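Gurnwood Wardrobe Notes
Version 2, 13 January 2020

What this is
Gurnwood is a plain text collection of notes on storing, washing and mending household clothes. It holds 1,020 entries in English. Each entry covers one garment and one task, such as drying a wool jumper or putting away a winter coat. The notes are short. Most fit on half a page.

Where the notes come from
The entries were written by members of two sewing circles, one in Grarnov and one in Esach, and typed up from paper cards. Spelling has been corrected. Local words for fabrics were left alone where no common English word exists, and these are listed in glossary.txt.

Files
entries.csv – all the notes, one per row
glossary.txt – fabric and stitch words
sources.csv – which circle each card came from
changes.txt – differences from version 1

Columns in entries.csv
id – a number, never reused
garment – free text, lower case
fabric – one of 13 values, or "mixed"
task – wash, dry, hang, fold, mend or store
season – may be blank
text – the note itself

Hanging and folding
The "hang" and "fold" tasks overlap more than the others. Shirts, dresses and jackets are nearly always under "hang". Knitwear is under "fold", apart from a few light cardigans from the Esach cards. Where a card gave both methods, it was split into two entries with the same garment and fabric. Notes about hangers themselves, including shape, width and how close to pack them, are under "hang" with the garment set to "none". 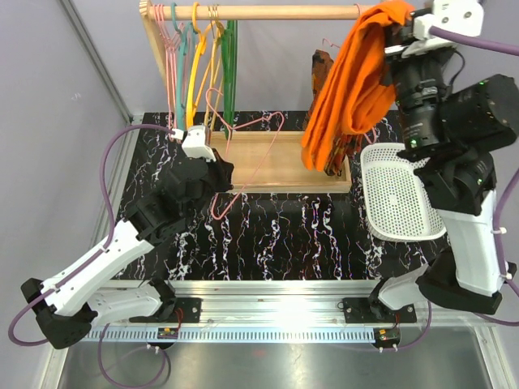
Coloured hangers grouped on a wooden rod.

Known problems
The Grarnov cards give water temperatures by hand feel ("warm to the wrist"), and we have not turned these into degrees. A batch of 200 cards got damp in August before it was typed, and some words could not be read. These are marked [?] in the text. Linen is thin in this version. Advice on moth control is old, and some of it names products that should not be used indoors – check before following it.

Rails and racks
Entries that mention furniture use "rail" for anything fixed to a wall and "rack" for anything that stands on its own. The cards were not consistent, so this was tidied by hand. The original wording is kept in sources.csv under "raw".
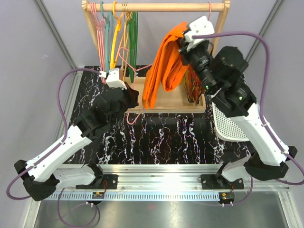

Wooden clothes rack with hangers.

Loading
The CSV files are UTF-8 with a header row. Commas inside notes are quoted. Some spreadsheet programs will read the id column as text.

Licence and contact
Free to copy and change, with credit to the Gurnwood notes. Corrections can be sent through the Sârbu project page. Please give the entry id.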